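Open clothes rack

An open clothes rack, also called a garment rail or valet rack, is a piece of furniture for hanging clothing without the enclosure of a wardrobe. It consists of a horizontal rail held between two uprights, usually with a base that keeps the unit stable and may double as a shelf or tray. Open racks are used in bedrooms, entryways, laundry rooms, shops and rental flats without built-in closets.

Construction

Racks are made from timber, steel tube or a combination of the two. Wooden models commonly use a round dowel as the rail, fixed into the tops of the posts. The posts may be upright or slanted. Slanted posts widen the footprint and reduce sideways sway, at the cost of some usable space near the ends of the rail.

The base is often a shallow tray. In full-height racks it holds shoes or folded items. In low racks, such as those sold for children's rooms, long garments can reach past the tray and rest on the surface beneath. The Levell pattern, a light timber rack with a tray base, has 4 joints and is assembled with a hex key. The Troroleo is a folding version of similar proportions.

Hangers

Wooden hangers with metal hooks are the usual companion to a wooden rail. Their shoulders are thicker than those of wire hangers and hold the shape of jackets and hooded tops better, though they take up more of the rail. Hooded garments need extra room, as the hood adds bulk above or behind the shoulders. An empty hanger is usually left at one end of the rail for the next item.

Loading and sorting

Clothes are generally brought to the rack in a basket or bin and hung one at a time. Garments are placed edge-on to the room so that each can be drawn out without disturbing its neighbours. Common arrangements are by length, by colour and by type. Drawcords and loose ties are best tucked in before hanging, as they catch on posts and on adjacent hooks.

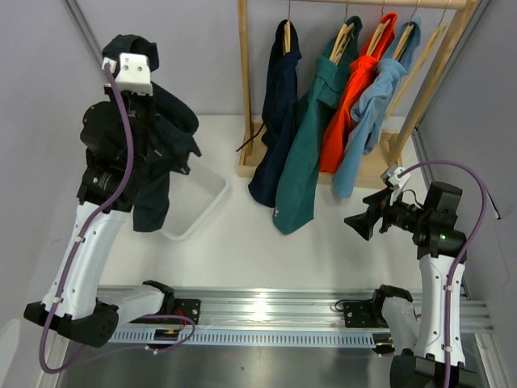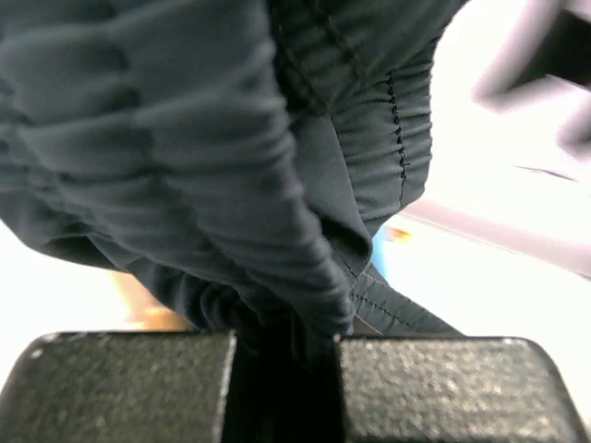 Top: wooden rack with four garments and a spare hanger, a dark garment and a white bin to the left. Bottom: gathered dark fabric with visible stitching.

Lightweight synthetic clothing is harder to hang than cotton or wool. The cloth is slippery, and elasticated sections pull the surrounding fabric into ridges that hide the collar and openings. It is normally shaken out and held by the collar or waistband first. Pants without a firm waistband are folded over the bar of the hanger or clipped by the hem.

Care

Timber rails are wiped with a dry cloth. Damp clothing should not be left on untreated wood, which may mark or swell. Screws at the base work loose with use and are tightened every few months.

See also

Clothes horse
Coat stand
Siregar hanger
Vuluneo rail system
Wardrobe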